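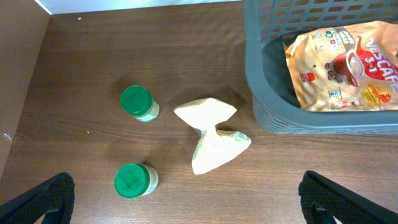 ok so people keep asking how it's going at work since the arms came in, and I keep typing the same reply, so here's a thread

I pack mixed grocery orders at Plerura. Small stuff mostly, jars, coffee, paper bags, whatever people put in their baskets online. For years it was hands and a table and a very bad radio

In February we got 3 arms on the late line. Everyone calls them the Fistows because of the sticker on the crate. Mine is the one nearest the door and yes I say good morning to it

First thing that changed: my feet! I used to walk the aisle all shift. Now I stand at a screen and step in when the arm stops and asks for help, which it does a lot more than the sales guy said it would

Jars it's pretty good with. Anything with a proper lid and straight sides, fine. Soft packs are a whole other story – a shiny bag of 3in1 coffee never lies the same way twice, and crumpled paper is worse

So a big part of my day now is showing it stuff. I move the arm through the pick, Maja Pawłowska next to me marks it good or bad, we reset the table, we go again. Our target is 316 of those a week. Some weeks we get there

The pay thing, because I know you'll ask: they bumped us one grade for the training work. Took 16 emails from Sushil Mishra, our rep, and I owe that man lunch forever

What I don't love – it's quieter. We used to be shoulder to shoulder and you heard everybody's news. Now there's a gap between every station and I found out about a coworker's baby from the notice board

Also the late line went from six people to four. Two moved over to Lammers, the returns side, and they say they like it, but it wasn't really their idea

Next up is the Ondden contract, 3000 orders a day if it goes through. Management says no more cuts. I've asked for that in writing

anyway my break's over, ask me stuff and I'll answer tonight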